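4.2 Comparing the two grippers on soft and rounded items

We were keen to find out how far a plain two-finger gripper could get before we had to reach for anything cleverer.

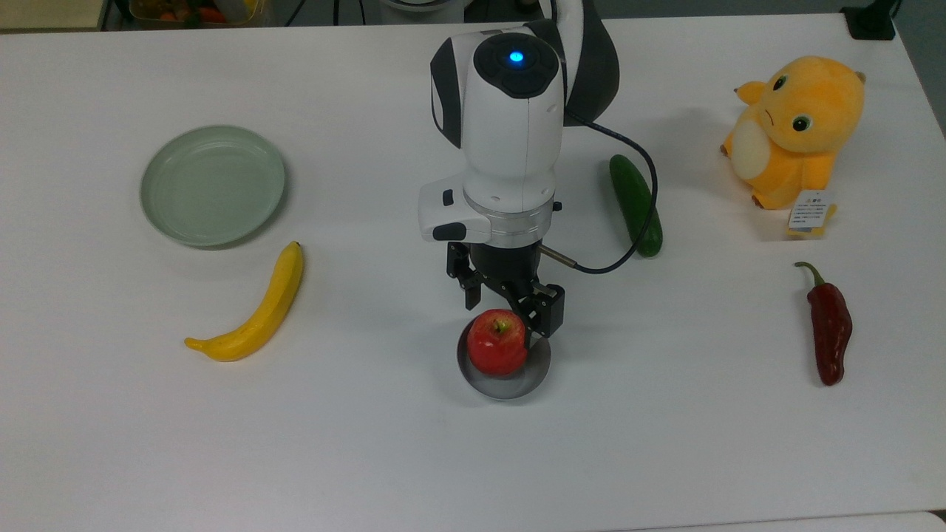 Figure 3. The two-finger gripper closing on an apple in a shallow dish, with other test items on the table.

Telma Fuentealba, on reading a draft of this section, asked whether a fair comparison was possible at all when the two tools differ in finger length, and suggested that we report the approach height for each. We took up the idea gladly, and Table 5 now lists it per item.

Both grippers, the Diklow and the Abernathy, were fitted to the same arm and driven by the same Uritz controller, with no change to the motion settings between them. Each item was tried 40 times per gripper at a fixed closing force. After removing runs stopped by the operator, we were left with 1,813 grasps, a lovely large set for a study of this size.

The Diklow did very well on round fruit. Its jointed fingers settle against a curved surface before the force builds up, and we saw only 13 slips on the apple and the orange together. Long, thin items were harder for it, the chilli above all, and there the stiffer fingers of the Abernathy came into their own. Plush toys gave the most surprising result: both grippers held them firmly, yet the width reading at closure varied so much that the controller often reported an empty hand. Lowering the detection threshold cured this for the Abernathy but gave false alarms with the Diklow. We return to the threshold in Section 4.3, using the Ditex force pads.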